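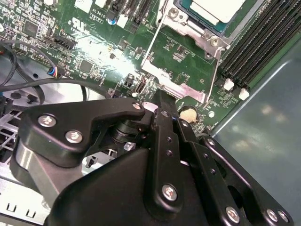 Wrist cam, looking down past the gripper at the socket and the memory slots.

Quick one because I promised Nazanin I'd write the memory cell rules down before July is over, and they're still living in my head and on the back of a packing slip.

So - rules for letting an arm work inside an open PC. We've been arguing over these since Bereket came back from the Grindetdale visit with a list of 4 and I had a list twice as long. What's below is what survived.

Power first. Cord out of the wall, not just the switch at the back. Hold the front button down a few seconds after. The coin cell stays in unless the job sheet says otherwise, so treat the board as live-ish anyway and keep metal tools off it.

Speed. Slow mode any time the fingertips are below the rim of the case. No exceptions for "it's just a test run". Yeshi got this one into the Stosano handbook as rule 2 and I'm stealing her wording: if you can't stop it by hand, it's too fast.

Exposed socket = no-go zone. If the cooler is off, you draw a keep-out box over the CPU in software and the planner gets no vote. Contact near the bracket needs somebody standing there with a hand on the stop. Standing, not sitting across the room with coffee. (Guilty.)

Latches before modules. Both latches get checked by eye before any pull. The arm doesnt get to guess from force alone. Valtteri disagrees and says force is plenty if you tune it right. Maybe! Show me the log.
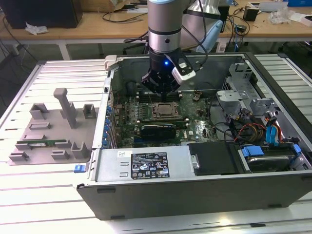

Tower on its side, fixture tray to the left with a memory module in one of the slots.

Parts go in the tray. Always the tray, never the bare work surface. We wasted most of a morning on job 1527 looking for a module that had been put down "just for a second". Tray also gets a fixed position, and if you bump it you re-teach it. Yes, even a tiny bump.

Loose cables. Drive cables and power bundles get pushed clear of the path or tied back before the first move. Wrist camera cables too - leave slack for the full turn, then jog it through once by hand and watch.

Static: strap on for people, ground check on the gripper at the start of each shift. Nivaldo has a sheet for this from 2015 and it's still fine, just ugly.

Stuff we haven't settled: how many failed grasps before you have to stop and call someone (I say 2, Bereket says it depends), and wether the Jarnent checklist should replace ours or sit next to it. I'd like one list. Two lists means people read neither.

Will put the clean version up once Yeshi has been through it. If you've got a rule for graphics cards, send it, we have nothing written for those yet.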